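Home | Topics | Firearms Law | Log in

Private sale to a cousin -- paperwork?

Eulalia Bustos
Selling a shotgun to a cousin in the next state. Do we need a dealer?

Kieran Flanagan
Yes. Interstate transfers go through a licensed dealer in the buyer's state -- family or not. Call first. Fees vary.

Renata Aravena
I'd just write up a bill of sale. 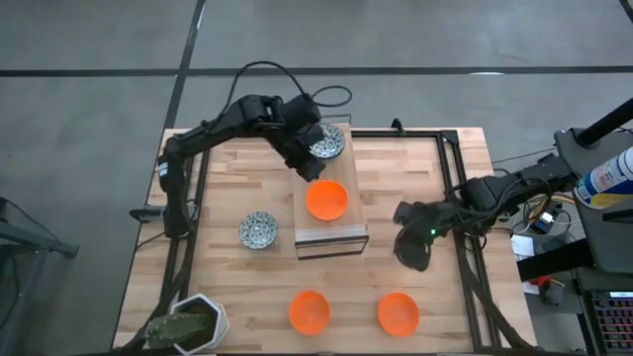
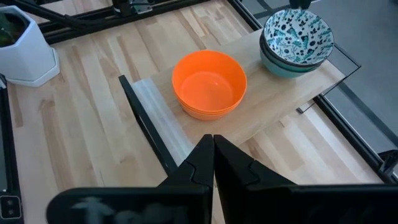

More in Firearms Law
Storage rules for renters

73 shares | 10 comments
We use cookies. Accept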